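How to Run a Bake Sale Fundraiser With Your Kid (and Still Have a Kitchen at the End)

Last July my daughter Ingvild came down to breakfast and announced that she needed $2000 for a summer music program. She was eleven. I did the thing parents do where you nod slowly and pour more coffee. We didn't raise all of it that way (the program had a small grant that covered the rest, bless them), but we raised a lot more than I would have bet on, and we did most of it with cookies and lemon bars on a folding table.

I've had enough people ask me how we set it up that I'm finally writing it down. Grab a notebook!

Step 1: Pick a number you can say out loud

Not the whole amount. Kids hear $2000 and either panic or assume it'll be done by lunch. We broke it up into sales of $100 each, and that was the number Ingvild wrote on the fridge. When we passed it we stopped, packed up and went for tacos, even if there were brownies left. Especially if there were brownies left, frankly, I had plans for those.

Step 2: Check the rules where you live

Boring, I know, but do it first. Most states have some kind of home baking law, and what you're allowed to sell varies a lot. Cookies, bars and bread are usually the easy ones. Anything with cream filling or custard usually isn't. Call your county health office and ask about kids' fundraisers specifically. I was on the phone for less time than it takes to bake a sheet of snickerdoodles, and the woman I spoke to emailed me a one-page list.

While you're at it, ask whoever owns the spot where you want to set up. We sold outside Björklund, the hardware store on our corner, and all it took was Ingvild walking in with a plate of samples and asking for the manager. I stayed out on the sidewalk pretending to look at rakes.

Step 3: Keep the menu tiny

Our first sale had seven kinds of things on it and I was up until 1 a.m. dipping pretzels. Never again. Three items is plenty. Ours ended up being:

Chocolate chip cookies, two to a bag
Lemon bars, cut big
Banana bread by the slice, plus a couple of whole loaves

The whole loaves are the secret weapon, by the way. Somebody always wants one for the weekend, and it's one sale for the work of one pan.

Step 4: Figure out what a cookie costs you

Sit down together with the grocery receipt and let your kid do the math. Ingvild added up flour, butter, sugar, eggs, chips and the little bags, then divided by how many cookies we got out of a batch. She was horrified by the butter. (So was I, but I'm used to it.)

We decided to charge three times what each item cost to make and round to a whole dollar. Whole dollars matter so much. You do not want an eleven-year-old counting out quarters with a line of people waiting and wind blowing the napkins around.

Step 5: Make the sign, and make it big

Get a sheet of plain white poster board and a fat black marker. Have your kid sketch everything lightly in pencil first, then go over it. Keep it to what you're selling, what it costs and what the money is for. People really do slow down for the "what it's for" part.
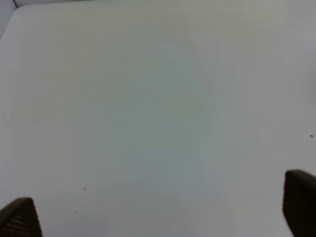 Plain white, before any lettering.

Write the letters bigger than feels reasonable, then cross the street and see if you can read them. Our first try looked gorgeous from two feet away and like a row of ants from the bus stop. Tape goes on all four corners, and if you own a couple of binder clips, bring those too.

Step 6: Practice the pitch

Ingvild's friend Tatsuya Kudo came over and played the customer, and he was merciless. "Are these gluten free? Why do you want to play the cello? Do you take cards?" They laughed themselves silly, but by the end she had a short answer for all of it. Hers was "Hi, I'm raising money for music camp, would you like to try a lemon bar?" and then she'd just wait. The waiting is the hard part, so practice that too.

Have ingredient cards for everything, with nuts, milk, eggs and wheat clearly marked. Parents will ask, and they should.

Step 7: Set up the cash box

We started each sale with $20 in ones and fives. Write that down on the inside of the lid so you remember to subtract it later! I forgot the first time and we celebrated money that was mine to begin with. An adult should be there the whole time, sitting back a little, close enough to help with a fifty.

Step 8: Count up and write it down

Same day, kitchen table, before anyone wanders off. Ingvild kept a page with money in, ingredients out and what was left over. Our best afternoon brought in $200, thanks to a softball game letting out down the block, and our worst was a drizzly one where we mostly fed the mailman. Both went in the notebook.

Then put the money somewhere it won't turn into pizza. We used an envelope until it got fat and then opened a kid's savings account at the credit union. You'll need a parent's ID and the child's Social Security number, so bring both or you'll be making the trip twice like me.

Next up is a car wash. I've already hidden the good towels.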